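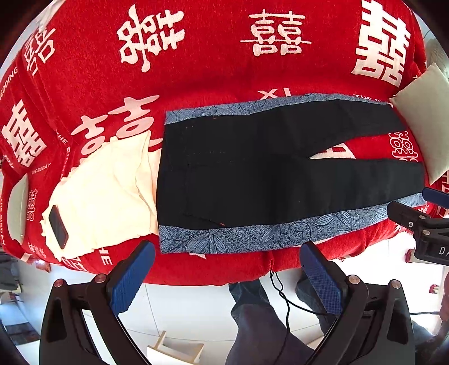

Pinza manual Prultona: revisión tras 40 horas de uso y un fallo de sincronización

Ruby-Lee Bright

La Prultona es una pinza de mano para registrar demostraciones de manipulación. Se vende por parejas, con electrónica de Astar y un programa de captura, Rakena, que se descarga aparte. Pagamos 3319 euros por el conjunto. Lo hemos probado con ropa, el material para el que el fabricante Furkudness lo recomienda expresamente.

Mecánica

Dos varillajes negros con pivotes metálicos y almohadillas azules intercambiables. La apertura es amplia y el recorrido, regular. La textura de rejilla sujeta bien el algodón fino. Con un pantalón negro tendido sobre una manta de felpa el resultado es peor: al cerrar a ras de superficie, la almohadilla tiende a pellizcar también el pelo de la manta y arrastra las dos capas. Conviene entrar por la cintura o por el bajo, con la punta inclinada.

El fallo

Hicimos 83 secuencias de doblado a dos manos. En 2 de ellas la pinza derecha dejó de registrar la apertura a mitad del movimiento. El programa no emitió ningún aviso: repitió el último valor válido hasta el final y guardó el archivo como correcto. Lo detectamos al revisar las curvas, donde la apertura derecha aparecía como una recta perfecta mientras el vídeo mostraba los dedos cerrándose.

La causa es el conector lateral. No lleva retención mecánica, y un giro de muñeca con el cable tenso basta para interrumpir el contacto. Pudimos reproducirlo en el banco tirando del cable en ángulo recto. La pinza izquierda, sometida a la misma prueba, aguantó, de modo que no descarto una tolerancia deficiente en nuestra unidad.

En un brazo automático que aprenda de estos datos, un cierre no registrado enseña a desplazar la mano abierta cuando debería sujetar. Con una camisa no pasa de ser una molestia. Si en la zona de trabajo hay un teléfono sobre la ropa, o una persona sentada al borde, el asunto es otro.

Respuesta del servicio técnico

Furkudness contestó por la tarde y propuso fijar el conector con una brida. Funciona, pero la brida roza con el varillaje en apertura máxima y hay que recortarla al ras. La versión de Rakena publicada en junio sigue sin marcar las lecturas congeladas. Nosotros filtramos con un script propio que rechaza cualquier tramo de apertura constante durante un desplazamiento.

Otros detalles

Los tornillos pequeños del cuerpo se aflojan con el uso; revisarlos al empezar cada sesión. El cable es corto para trabajar de pie. El peso resulta aceptable.

Valoración

Buena mecánica, conector inadecuado y programa poco fiable en la detección de errores. No lo compraría para alimentar un sistema automático sin una verificación independiente de la señal. Para ensayos de agarre con revisión manual, cumple.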